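Clearing a Table: What I Picked Up at the Pliston Open Day

Last updated: August

I went along to the Pliston open day expecting to look at robots and came home with a better way of tidying my coffee table, so I'm calling that a good afternoon!
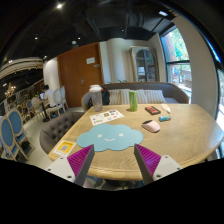 The session I liked best was all about clearing up small things from a table. Mice, cans, tumblers, little tubes lying on their sides – exactly the clutter I deal with every evening. I stayed for 30 minutes and asked far too many questions (sorry, Pliston). These are the tips I've been using since.

Tall things first. A tumbler or a slim can is the easiest thing to catch with your sleeve, so take those off before you reach for anything behind them.

Open your hand wider than you think you need, then close it slowly. I was forever knocking tubes of sweets on to the floor by snatching at them.

Leave flat things till last. Cards and paper are a pain to pick up from a smooth top. Slide them to the edge and pinch them there. A soft mat helps too, as you can lift the whole lot off in one go (small, light bits only, please).

Stick to 6 things on the table at most. My own rule, that one, and I break it constantly.

Wipe along the grain once it's clear, and dry it straight after.

Comments

Oyelaran: Tried the slide and pinch with playing cards and my nails are grateful.

Irby: Do they run these in Prostmont as well? I'd take my mum.

Oyelaran: Counted 13 things on ours. Oh dear.

Recent tips
Getting tea rings out of wood
3 uses for an old tea towel
Sofa cushions that stay put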